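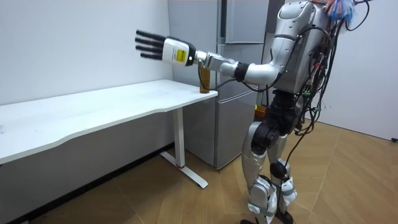 Posted by Semia Lodge and Outdoor Center

Seasonal Activity Leaders, Primville

Semia Lodge and Outdoor Center is accepting applications for 8 seasonal Activity Leader positions at its Primville property. The season begins in June. Activity Leaders report to the Program Manager and work with school groups, church groups, company teams and private parties on day visits and overnight stays.

The Primville property includes a high ropes course, two zip lines, a climbing wall, a marked trail network and a boat landing on Nisbet Lake. The lodge has a dining hall and a meeting room for 50 guests. A second, smaller site at Zosulby is used for overnight camping, and leaders may be assigned to either location during the season.

Duties

Lead groups of up to 12 guests in ropes, climbing, hiking and paddling activities. Fit and check harnesses, helmets and life jackets. Give the safety talk before each session in the form approved by the Center. Inspect equipment at the start and close of each shift and record the results in the equipment log. Adapt activities for guests with limited mobility or limited experience, in agreement with the group's organizer. Help set up the meeting room and outdoor dining area when an event requires it.

Leaders assigned to Zosulby also supervise the campfire area and remain on site overnight – one night in 4 on the regular rotation.

Requirements

Applicants must be at least 18 years old by the first day of training and hold current first aid and CPR certification. Previous work with groups is required; this may include coaching, camp work, teaching or guiding. Applicants must be able to swim, to work outdoors in all weather, and to lift 33 pounds without assistance. A valid driver's license is preferred. Ropes course certification is welcome but can be completed during training.

A background check is carried out for every successful applicant before an offer becomes final.

Terms

Positions are full time and paid hourly, with overtime where applicable. Weekend work is part of the regular schedule. Training is paid and takes place at Primville before the first guests arrive. Meals are provided on shift. Shared staff housing is available for a weekly charge and should be requested in the application. Uniform shirts and a rain jacket are issued by the Center and must be returned at the end of the season.

How to Apply

Send a cover letter, a resume, copies of current certifications and the names of two references to the Personnel Office, Semia Lodge and Outdoor Center, Primville. Please state the dates on which you are available and whether you would accept assignment to Zosulby. Incomplete applications will not be reviewed.

Selected applicants will be invited to a practical session at the Nisbet Lake landing, starting at 9:00 a.m. – please bring closed shoes and a change of clothes.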